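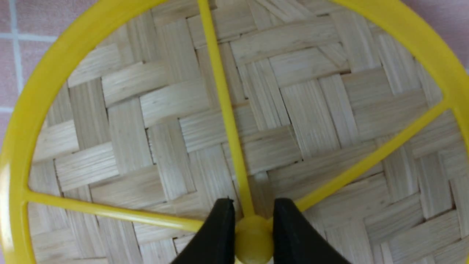

gearlash wrote: My problem with these open days is that they only ever show the task the robot is good at. Did you get to ask for anything else?

Reply from tomcod_lane, posted 02/03/2023

Yes, a little. I should back up for people who didn't see the other thread. I went to the Grangate open day in January. It's the Chauhan building on the east side, same entrance as the machine shop. Roughly 100 people came through while I was there, and you were let into the lab in small groups. There were two stations. One was a Flomano cart that follows you around with a box on it, and I skipped that after a minute. The other was the Pluvora arm doing kitchen objects, and I stayed there until they moved us along.

The task was a bamboo steamer with a yellow plastic rim and spokes on the lid. The lid has a round knob in the middle and the gripper has to come down with a finger on each side of it. There's a small camera at the wrist, and they had its view up on a monitor so you could follow the approach.

When I asked for something else they let our group pick from what was on the table. Somebody picked the banana. It got it on the second attempt.

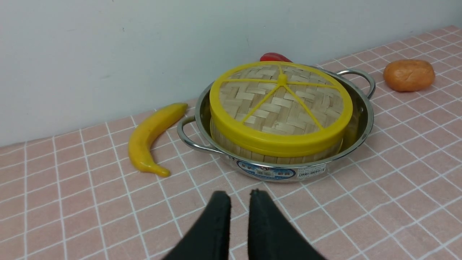
Pluvora station, Grangate open day: steamer in the steel pot, with the banana to the left.

oldmill_dan

Was it running by itself or was there a person driving it? At the last one I went to, the person with the controls was standing behind a partition and I only found out when I went looking for the restroom.

tomcod_lane

Both, and they told us up front. The first part was a person driving, to show how they record the motions. Then they switched over and it ran on its own. You could tell the difference. The person was quicker. On its own it would stop above the lid for a while before it went down.

gearlash

How long is a while?

tomcod_lane

Four seconds or so, I didn't time it. Long enough that a kid in our group asked if it was broken.

mrs_pulley

I was there too, probably a later group. Ours didn't go as well. It closed on the knob and slipped off, and the presenter reset the arm and started over. I didn't mind, but I don't think I'd call it a finished product, and the sign at the door made it sound like one.

I also thought the shiny pot was a strange choice. I work with vision systems (packaging, nothing fancy) and reflective steel is the first thing we try to get rid of. I asked about it and the answer was that real kitchens have shiny pots. OK, fair enough.

oldmill_dan

I'd have asked the same thing. And the product label still on the front with the barcode stickers. In a plant that would come off before anything touched it.

mrs_pulley

It isn't a plant, though. People leave stickers on things at home for years. I'd want it to handle that.

gearlash

I still don't see what a steamer lid proves. A lid like that weighs next to nothing. Show me it lifting the pot with 500 grams of water in it and I'll drive over.

tomcod_lane

I don't agree. Light is hard too. If it comes in a bit off center the whole lid slides instead of lifting, and that did happen once with our group – it pushed the lid over and had to come back up. A heavy pot would at least stay where it is.

They did say the arm is limited on weight. I didn't write the figure down, so don't quote me on anything.

gearlash

OK, I'll give you the sliding. I'd still like to see the pot.

benchvise200

Does anyone know if you need to register for the next one? I'd bring two kids, 8 and 11.

mrs_pulley

We just signed a sheet at the desk. Kids were fine, there's a line of tape on the floor you stay behind. Park in the back lot, the front one fills up early. The tour is mostly standing, and I didn't see any chairs at the Pluvora station.

oldmill_dan

Was the Flomano cart worth seeing? Asking because we've been looking at something to move totes between two rooms and there's a door sill in the way.

tomcod_lane

I only saw it on flat floor. Ask them about the sill before you make the trip. There was a handout with an e-mail address on it, I'll look for mine tonight and post it.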